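Workshop Tips: Keeping a Tabletop Robot Arm Gripping Well

By Oona Aaltonen, Jorkuslow workshop pages
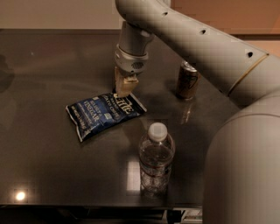
The gripper at the top edge of a chip bag, with a can and a water bottle on the same table.

These notes cover the small jobs on our table arm at Jorkuslow, mostly the fingers, the wrist and the table itself. Anything inside the joints goes to Toivo Tikkanen or back to the supplier. Check your own manual for torque values and cleaners before you follow ours.

Before you touch anything

Park the arm with the wrist low and the fingers empty. Press the stop, then switch off at the wall and wait for the indicator on the control box to go out. Some arms sag a little when the brakes are released, so never release them with a hand under the wrist. We keep a block of foam on the table for the wrist to rest on.

Take off rings and watches. Tie back long hair.

Cleaning the fingers

Chip bags leave a film of salt and oil on finger pads, even when they are still sealed. Wipe the pads with a lint-free cloth dampened with water and a drop of dish soap, then with a second cloth and plain water. Let them dry before you power up. Skip alcohol on soft pads. It dried ours out in one winter and the corners started to crumble.

Look at the pads from the side while you are there. If one is worn lower than the other, change both. A new pad against an old one pulls thin packaging over to one side.

Finger screws

Ours work loose after a long run of bottles. Snug them up with the short arm of the hex key, a little on each in turn, and put a paint-pen line across each screw head and onto the finger. A line that no longer meets is easy to spot the next morning. Don't use thread locker unless the manual calls for it – Lenni Oksanen had to drill out a screw in February.

Setting the pinch height

For bags lying flat, the fingers need to come down far enough to get hold of the sealed edge without pressing on the table. Bring the arm down at the slowest jog speed. Stop when a sheet of printer paper will still slide under the fingertips, and save that as the lowest point. Then raise it a hair for the first tries and come down in small steps.

Pick up by the sealed edge if you can. The puffed middle of the bag moves around under the fingers, and squeezing it hard can pop a seam.

Cans and bottles want a separate saved height. Go for the straight part of a can, well below the rim. With a plastic bottle, close on the body at low force and leave the cap on tight. Half-empty bottles fold in more easily than full ones, so test with both.

The table

A shiny tabletop looks nice and causes trouble. If your arm finds objects with a camera, window light bouncing off the surface can be taken for an edge or hide the side of a clear bottle. Try these in order:

Pull the blind or turn off the lamp nearest the table.
Move the work area out of the bright patch.
Lay down a matte mat, taped flat at the corners.

After laying a mat, set your lowest point again. Ours is thin, and it was still enough for the fingers to bump it.

Wipe up crumbs and drips as you go. Keep water bottles away from the base and the cable entry when they aren't part of the job.

Outside of the arm

Dust the housings with a dry microfiber cloth. Follow the seams between sections with a soft brush, brushing outward. Keep spray and compressed air away from any vents or screw holes. If you find oil at a seam, wipe it, mark the place with tape and look again after the next run. If it comes back, stop using the arm and call for service.

If it starts dropping things

Clean the pads first. Check the screw marks next, then the saved heights. After that, run the empty fingers open and closed 40 times and listen. A steady hum is fine. A click at the same spot on every stroke usually means grit or a damaged tooth, and Tuulikki Kettunen would like to hear about it before you open the cover.

Write down what you changed in the blue notebook, with the old height next to the new one. Spare pads are in drawer 22, and the short hex key goes back there too.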